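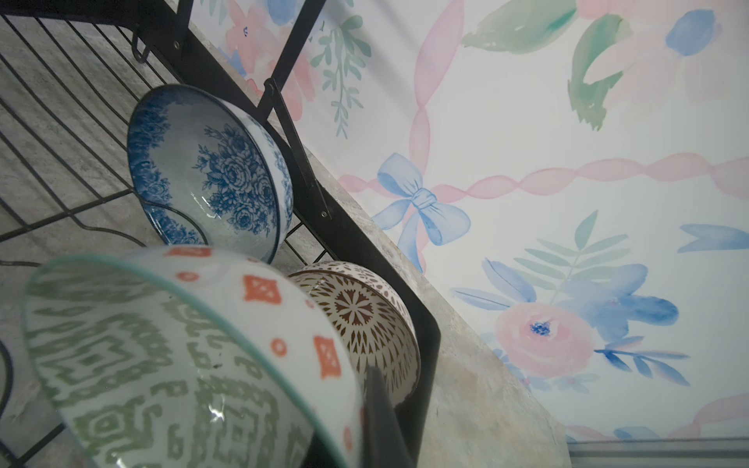 I've wanted to get Naheed Abbasi to sit down with me for ages, and in August she finally gave in, on the condition that I'd eat lunch first. So I did (twice, if you count dessert) and then I got my notebook out and asked her how a person ends up running a supper club in her own living room.

"By accident, and then by stubbornness," she said. "I cooked for my sister's friends one night and they asked when the next one was."

That was 200 dinners ago. She calls the club Trullthorpe, after the street she grew up on, and people still write to ask if it's a hotel! She has 3,876 names on her mailing list now and room for twelve at the table, so you can do the math on your chances.

I asked what she'd gotten wrong in the beginning. She laughed for a good while.

"Everything was too fancy. I made a sauce that took three days and people were polite about it. Then I did my mother's lentils with burnt onions and a grown man asked if he could take the pot home."

Did he? "He did. I got it back in the spring."

Her friend Konrad Kaufmann bakes the bread, and he wandered in while we were talking to argue about salt. She thinks he uses too much. He thinks she should try making bread. I stayed out of it, having eaten most of a loaf by then.

What about strangers, I wanted to know, doesn't it get awkward? "The first ten minutes are terrible," Naheed said. "I put the food in the middle and make them pass it. You can't ignore somebody who's holding the rice."

She's been asked to open a real restaurant, and one offer was serious enough that she lost sleep over it. She said no and doesn't regret it, except when the water heater goes.

The next dinner is eggplant. I'm on the waiting list like everybody else.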